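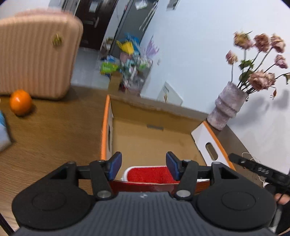
4. Packing the Vandbridge carton

The Vandbridge carton is supplied flat. It has plain brown inner walls, orange edging and an oval handle hole in the side flap. Read this section through before you load anything.

4.1 Loading

1. Fold the carton into shape and stand it on a level floor. Timber and tile are both fine.

2. Leave all flaps folded outward until loading is finished.

3. Put rigid containers in first, base down and rim up. Hold them by the sides and lower them in - don't drop them.

4. Fill any gap wider than 12 mm with paper or soft clothing.

5. Keep the handle holes clear on the inside so there is room for your fingers.

6. Fold the flaps in and check that they lie flat. If they bulge, take something out.

Note: The small slot in the wall is part of the carton's design. Don't tape over it.

CAUTION: Maximum load is 12 kg. Do not lift a heavier carton by the handle holes, as the board may tear.

4.2 Carton or suitcase?

Clothes, towels and shoes travel better in a hard-shell suitcase. Use the carton for kitchen containers and other bulky items that hold their shape.

Fresh fruit goes in neither. Tangerines and the like should be carried separately and eaten first, and anything from the fridge belongs in an insulated bag.

4.3 Storing

Store packed cartons away from heaters and damp floors, and no more than two high. Keep doorways clear. Empty cartons can be folded flat again and reused - replace any with a split corner or a torn handle hole.

For labels, see page 19.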